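Klinhom bench book
November 2024

Fruit day! Been looking forward to this one since June, when the first Klinhom planting plan went round and we realised we'd never tried any of the fruits together on one plate. The market delivery came in before nine and I had the lot washed and patted dry on the tea towels by the time the kettle boiled.

Aim for the day: settle what goes in the Klinhom still-life bowl, the one the Wakari drawing group will work from, and get the casts started for anything that won't keep. Real fruit for the early sessions, painted casts for the rest of the term. The casts need to sit beside real fruit without looking like toys, so colour matching matters more than it did with the vegetables.

Used the patterned cloth again, the black and white one with the leaf borders. I know Lonow prefers plain grey paper, and for measuring I'd agree, but the orange skins sing against black and white. The red runner stays at the back. It gives the warm colours something to argue with, and if a painted orange still looks orange with that behind it, it'll look orange anywhere.

Plate: the white one with the thin dark rim. Tried the deep blue bowl first and lost half the small fruit in it. A flat plate lets everything roll a bit, so I put the large orange down first at the back and leaned the rest in towards it.

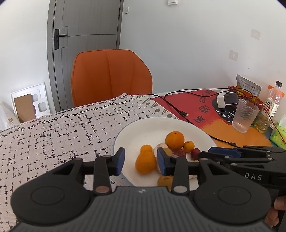

Plate on the patterned cloth, large orange at the back, gourd-shaped one front left.

Very happy with that grouping. The gourd-shaped fruit is the star — small lobe on top, bigger lobe underneath, and a lovely outline from low down. Anyone learning to draw will get more from that one shape than from a whole crate of apples. Moved it twice more after lunch and put it back both times.

Notes on the rest, while I remember:

Lychees. The bumpy skin is a gift for casting, provided the silicone goes on thin for the first coat. I brushed it on and gave it 15 minutes before the second, and every bump came out. Red-brown is tricky. Mixed from the brick red with a touch of umber, then a dry brush of pink over the high spots. Second try was much closer than the first.

Brown fuzzy ones. Lovely to look at, a nuisance to mould. The fuzz grabs the silicone, and the cast comes out looking like a potato. Next go: cast smooth, paint, then flock while the varnish is tacky. There's a jar of fine brown flock on the shelf over the sink, plenty for this.

Little orange fruit next to the big one. Nice jump in size between the two. Cast in one pour, no trouble at all.

Pale one. Hard to place! Against the white plate it nearly disappears, so it needs an orange neighbour to give it an edge. Leave it till last for painting.

Mould box took 627 g of plaster for the large orange, which is more than I'd allowed. Put 60 more on the next order so we don't have to ration — kilos, Sunee, not bags.

Still to do: second coat on the lychees, flock test on an offcut, and ask Zisville if they have more of the gourd-shaped fruit coming, as I'd like one to cut in half. The whole room smells of orange peel and I'm in no hurry to air it.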